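Search this site Go

4. What people keep, and why they keep it

I went into this part of the study expecting to hear about money. We had asked six households in Flamstead to talk us through the things they would never throw out, and I figured jewelry would win easily. Well, no! Boxes won. People love a printed box, and they told me so at length (one talk in Erer, our pilot town, ran right through lunch).
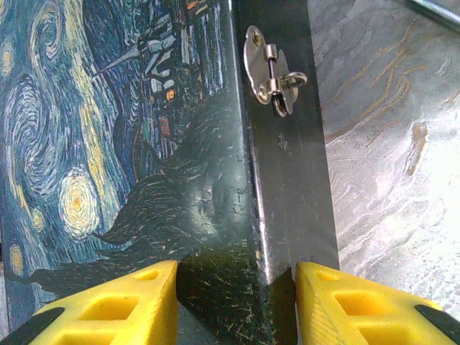 Figure 3. Box face printed with Van Gogh's "The Starry Night."

Famous paintings came up again and again. Folks who had never set foot in an art museum could still tell me which picture was on the lid of a grandmother's sewing box. I coded these as "borrowed art," following the Kusuma scheme, and seven of the items in our list ended up there. Wallpaper got its own code, mostly for the small floral prints that people remembered from childhood bedrooms.

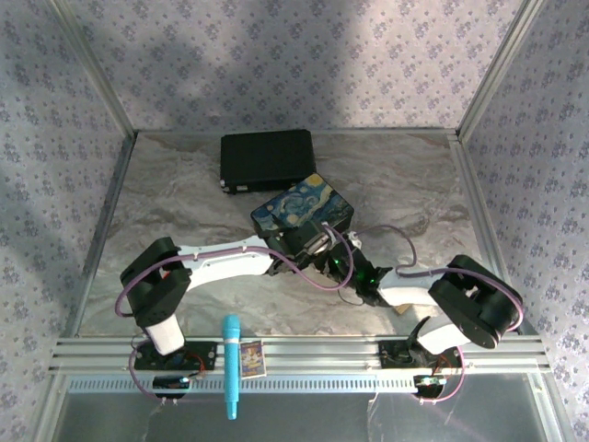

4.1 Locks without keys

My favorite group, I admit it. Old padlocks get kept long after the shed or the bike is gone, and when I asked what for, the usual answer was a shrug and "it's still a good lock." I put these under "useful someday," though I went back and forth on that all through August.
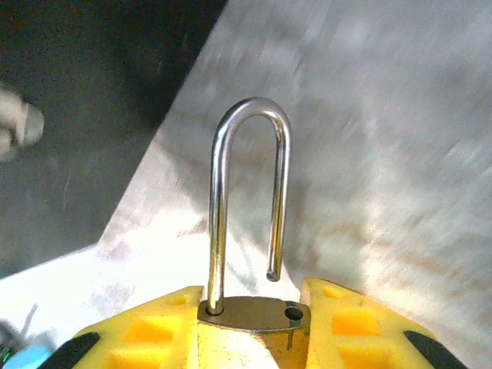 Figure 4. Padlock with the shackle open; the top of the body is scuffed.

Wear seemed to help a thing's chances, and I come back to that in Section 5.

Contact | © Panorside Papers | Back to top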